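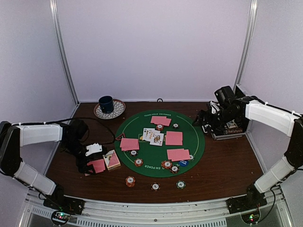
How to run a gin rummy evening at home

If you have never hosted a card evening before, gin rummy is a lovely place to start. You only need two people and one ordinary pack, the rules can be taught over a cup of tea, and it is quick enough that a bad hand is soon forgotten. My uncle Gyula taught me one wet November and we have hardly stopped since (he still wins, and he still crows about it!).

Getting ready

Clear more of the table than you think you need. Cards want elbow room, and so do the biscuits, which should go on a side table well away from the pack. Take out the jokers, put an old cloth down if your table is slippery, and find a pencil that works before your guest arrives.

Dealing

Cut for the deal, and let the lower card deal first. Deal ten cards each, one at a time and face down, then put the rest in the middle as the stock. Turn the top one over beside it to start the discard pile. Your guest may take that card or leave it. If they leave it you may have it yourself, and if neither of you wants it, your guest draws from the stock and away you go.

Playing a hand

Each turn you draw one card and throw one away. You are trying to gather sets, meaning three or four cards of the same rank, or runs, meaning three or more in order in the same suit. Aces are low. Anything left over is called deadwood, and picture cards count ten apiece, so it is wise to let go of lonely kings early on. I never do, I always think another king is coming.

Knocking

Once your deadwood comes to ten or less, you may knock after drawing, by laying your last discard face down and spreading out your hand. Your opponent lays out theirs and may add spare cards to your sets and runs, unless you have gone gin with no deadwood at all. The knocker scores the difference between the two counts. If your opponent's count is equal or lower, though, they take the difference and a bonus on top.

Keeping score

The usual game is to 100, but for beginners I would stop at 60, so that everyone gets a second game in before the last bus. We give 15 for going gin and the same for catching out a knocker. Other houses do it differently, so agree it before you deal and write it at the top of the score sheet.

If more people turn up

With 4 players, split into pairs, play two games side by side and add up each pair's scores at the end of the hand. Gizella brings her own pack for this, and we swap opponents after every game.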